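Kadlec Ward Staffing Records – README

Version 2 of the Kadlec release. It covers nurse and junior doctor rosters from public hospitals in the Mornard and Grevasach health districts, along with notices of industrial action issued by staff unions in the same hospitals.

Contents

rosters.csv – one row per shift per ward
notices.csv – one row per strike notice, warning or suspension
wards.csv – ward names, bed numbers and district codes
changes.txt – corrections made after the first release

The rosters come from 13 hospitals and 112 wards. Most were supplied as spreadsheets. Grevasach still keeps its night rosters on paper, and those were typed in by hand and checked by a second person. 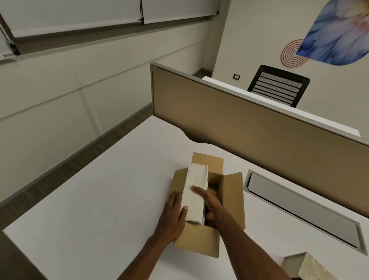

Shift times are local and use the 24-hour clock. A shift that runs past midnight is filed under the day it began. Blank values in the staff_present column mean that the ward did not report. They do not mean zero, and treating them as zero will make the May figures for Mornard look much worse than they were.

Notices are coded by type. A warning strike and an open-ended strike have separate codes, even when one led straight into the other. Where a union called off an action before it started, the row is kept and marked "suspended". The stated demand (pay arrears, hiring, safety, housing) is taken from the text of the notice itself – we did not use press reports. 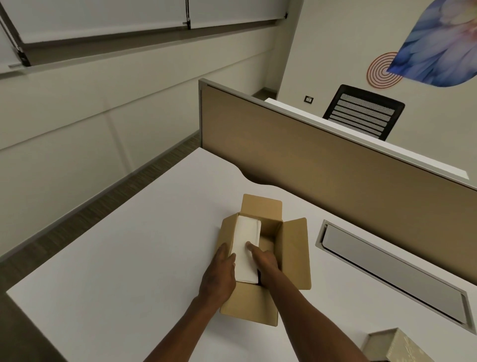
Known problems

Two wards in Grevasach merged partway through the period and share a code from then on. Staff on loan between hospitals can appear in both rosters for the same shift. Free-text remarks longer than 2000 characters were cut at that length.

Privacy

Staff names and payroll numbers were removed before the files reached us. Wards with very small teams are grouped by department.

Use

The files are free for research and teaching. Please cite the release as "Kadlec Ward Staffing Records, version 2". The import scripts are kept separately in the Emonura repository, and bug reports for them should go there. Corrections to the data can be sent through the issue page, with the ward code and the shift date.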